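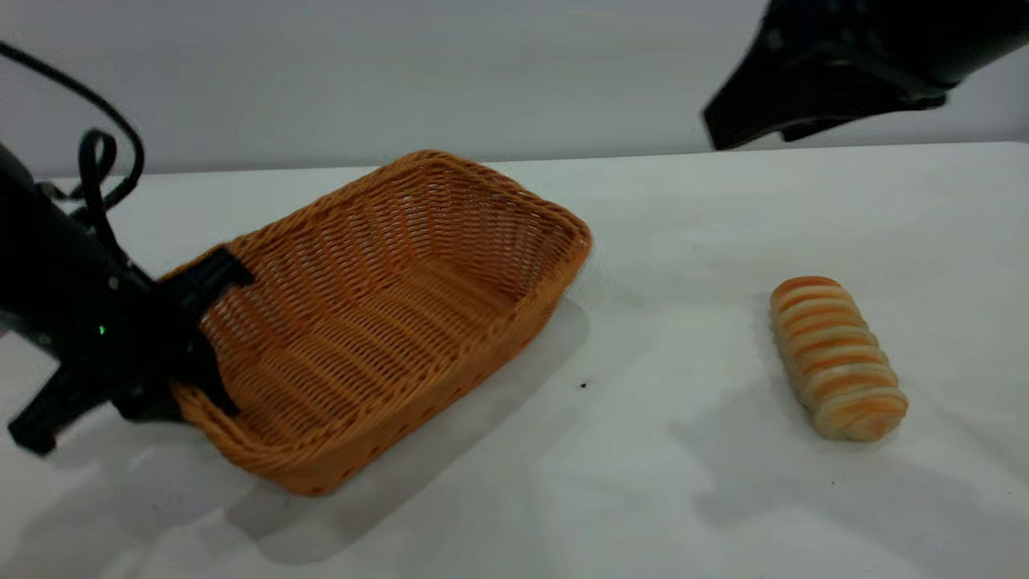
Figure 1. Empty woven basket on a white tabletop.

Bread Waste at Small Bakeries in Mandport
Final report, 5/28/21

1. Background

Most of the food waste figures we found in class readings dealt with supermarkets. We wanted to know what happens at small bakeries, where the owner often decides each afternoon what to do with unsold bread. Mandport has enough of them within walking distance of the college to make this possible without a car.

2. Method

We wrote to every bakery on the Mandport business list and 11 agreed to take part. Each filled in a one-page sheet at closing time, listing unsold loaves and where they went. Buns, pastries and sandwiches were left out. The sheets were collected in October, before the holiday baking started.

We also interviewed staff at 2 of the shops, Hollis Bakery and Restlow Bread.

3. Results

The sheets recorded 967 unsold loaves. The largest share went to the Alov food pantry, which picks up from most of the shops in the town centre. The next largest was sold the following morning at a lower price. Of the rest, 125 loaves went into the garbage and the remainder went home with staff or to a farm for feed.

Rye and other dark loaves were rarely thrown out, as they keep longer. White sandwich loaves made up most of what was binned.

Hollis told us they bake a second batch after lunch because customers don't like to see bare shelves late in the day. Restlow stopped doing this and now takes orders by phone — their sheets showed less left over, but they are also a smaller shop.

4. Problems

Some sheets had a total but no breakdown by type. We used these for the overall count only. One shop counted half loaves as whole ones for the first few days, and we corrected this after a phone call.

We did not weigh anything, so our numbers can't be compared directly with studies that report kilograms.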